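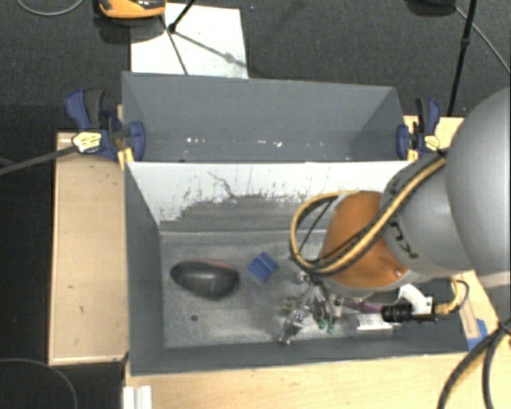
# How a workshop plans to buy a robot arm

A robot arm is a machine with joints, a bit like your own shoulder, elbow and wrist. Buying one is different from buying a bicycle. When you buy a bicycle, most of the money goes on the bicycle. When a workshop buys a robot arm, the arm is one line in a long list, and the rest of the list can cost as much again.

This page explains how the list is made. The examples come from Drudwood, a small workshop where robot arms practise picking things out of metal bins. Sunita Gallagher plans the equipment there and Nima Dehghan sets it up.

## Start with the job

The first page of a plan has no prices on it. It says what the robot has to do, in plain words. At Drudwood it said:

> Pick up small objects from inside a metal bin. The objects have different shapes. Do not hit the walls.

Each sentence leads to something that must be bought or made.

"Pick up" means the arm needs a **gripper**. A gripper does the work of a hand. It is usually sold separately from the arm.

"Different shapes" means the gripper must cope with more than one kind of object. A cube has flat sides, so two fingers can press on it from opposite directions. A smooth, rounded object has no flat sides and can slip out sideways. A gripper that only works on cubes would be cheaper, but it would not do the job on the page.

"Do not hit the walls" means the robot needs to know where it is. A camera fixed close to the gripper moves with it and looks at the objects from near by.

## Three words used by planners

**Reach** is how far the arm can stretch. The arm has to get to every corner of the bin, including the bottom corners, with the gripper fitted. The gripper takes up space, so planners measure with it on.

**Payload** is how much weight the arm can carry. The gripper counts as part of the payload, and so do the camera and its bracket. Suppose an arm can carry 1,000 grams and the gripper and camera together weigh 534 grams. Take one from the other:

1,000 − 534 = 466

The arm has 466 grams left for the object. If the workshop wants to lift something heavier, it needs a lighter gripper or a stronger arm.

**Lead time** is the wait between ordering a thing and getting it. Some parts are on a shelf and can be posted the same day. Others are built after the order is placed. If the arm comes in May and the gripper comes a month later, the arm cannot pick anything up until then.

## The parts list

Sunita sorts her list into groups. The groups for one robot station look like this:

| Group | What is in it | When it is ordered |
|---|---|---|
| Arm | the arm, its controller, its stand | first |
| Tool | gripper, camera, brackets | with the arm |
| Connections | cables, tubing, plugs | with the tool |
| Work area | bins, platform, clamps | after measuring |
| Spares | fingers, cables, fittings | with the tool |
| Safety | stop button, barrier | before switching on |

The connections group is the one that beginners leave out. Power and signals go through cables, and some grippers also use air or suction, which goes through tubes. All of these have to bend when the wrist turns. A cable that is too short will pull tight and may break. A cable that is too long may catch on the bin. Nima leaves a loop at the wrist so that there is slack in every position, then moves the arm slowly through its whole range and watches the loop.

Spares are on the list because moving parts wear out. Thin fingers can bend when they touch something hard. Drudwood keeps 4 spare fingers on the shelf for each gripper.

## Where to spend less

Some things do not have to be special. A metal bin needs to be the right size and stay still. It may get scratched and dirty, and a clean one does not work any better for this kind of practice. A wooden platform can be cut and changed in an afternoon if a measurement turns out wrong.

Bar clamps are also useful. They hold parts in place while the layout is being tested, and they can be undone by hand. Bolts are stronger, but a bolt needs a hole, and the hole stays where it was drilled. Nima uses clamps until the positions are settled.

The stop button is never on the "spend less" list.

## Comparing two offers

Drudwood asked two sellers, Ivenberg and Zamora, for a price. A written price from a seller is called a **quote**. The Zamora quote had the lower total. Sunita then checked what each quote left out.

- Ivenberg included the cables, the stand and one day of training.
- Zamora included the cables only.

She added the price of a stand and a day of training to the Zamora quote. After that, Ivenberg was the cheaper of the two. Each quote was valid for 30 days — after that, the seller is allowed to change the price.

## Try it yourself

Choose a job for a robot at home or at school, such as putting pencils back in a pot. Write the job in one or two sentences. Underline each part that means something must be bought. Then make a table with the same groups as Sunita's, and leave a row at the bottom for anything you remember later.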